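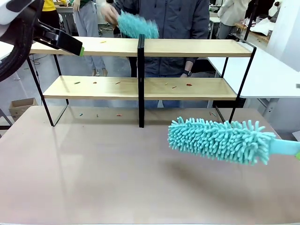 Does a chenille duster pick up crumbs, or only dust?

Dust, mostly. Dry crumbs it will push along to the end of the board, and you still want a cloth or a dustpan waiting there. Anything sticky stays where it is.

Two-tier tabletop shelf and teal chenille duster – a joint review

Doing these together. Bought them the same month (January, sale season), use them together, no point in two pages.

Shelf first. Mine is the Gramia. Two pale wood boards, thin black metal frame, post up the middle. Stands on a table or desk. Mine has done time on both and is now on the big craft table, where we also eat, snack, cut paper and generally make a mess. Took 20 minutes to put together, including five looking for the hex key, which was under my knee.

Good stuff. It's steady. Legs slant out at the sides so it doesn't rock when you lean on the top board reaching for something. Light wood goes with pretty much everything. The boards are smooth, so a wipe is a wipe, no grooves to dig into with a toothpick.

Less good. Light boards show everything. Every speck. Orange bits are the worst, red ones next. If you have kids who do crafts and eat crackers at the same table you will see it all, all day. A darker board would hide more. Whether you want it hidden is your buisness.

Also the middle post. Looks nice, splits things up, books lean against it. But it goes right through the lower board and down to the table, so you can't do one long sweep. You do the left half, lift, do the right half. Small crumbs like to park right next to it. And then there's the table under the lower board – stuff drops down there and sits. You need something with a handle to get under without moving the whole unit.

So, the duster.

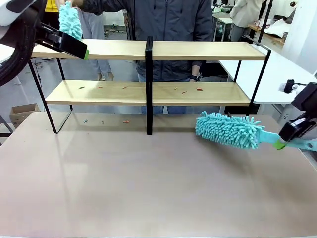 Photo: Mervyn Whitlock

Bought two of the Jukitura ones. Fat head, chenille fingers all over it, plain handle. One for upstairs and one for down was the plan, but both ended up by the craft table.

On the top board it's great. Only the post in the way, a pass each side and done. Real dust clings to it, I was surprised how much. Shake it outside, not over the sink, I learned that one the hard way.

On the lower board it's ok. The head is thick, which is nice for covering ground and not so nice for the tight spot by the post. Squash it down and turn it a bit, that works. Bigger crumbs roll ahead of it, so go slow and aim for the outside end with a hand cupped there. Go fast and you get to do the table again.

Under the shelf, better than a cloth. You can poke the whole head in from the front and drag toward you. Little paper scraps sometimes tangle in the fingers and you pick them out after. Annoying but it takes a second.

Order matters, by the way. Top board, lower board, table last. I did it the other way for weeks. Don't ask.

Washing: I do mine by hand in warm water with a drop of dish soap, squeeze, hang up. Mine needed 18 hours to dry through the first time, thick head and all. Having two helps. No color came out in the water, which I half expected with that teal.

Before this I had a Kovačević brush, the flat bristle kind. Better on crumbs, I'll be fair. Useless on dust, just moved it around the room. If your shelf only gets crumbs, get a brush. If it gets both, duster and a damp cloth after for whatever's stuck.

I did look at the Cuvcombe shelf too. Similar shape, no center post, so easier to clean. But the top board sagged in the store with a few cookbooks on it and that was that. The Gramia one has had a sewing machine on top since the day I set it up, on and off, and hasn't bent that I can tell.

Would I buy again? Shelf yes, though in a darker wood if they ever make it. Duster yes, one would of been enough if I was better about washing it.

Shelf four out of five. Duster four for dust, two and a half for crumbs, call it three and a bit overall. Will update if the chenille starts shedding – none so far.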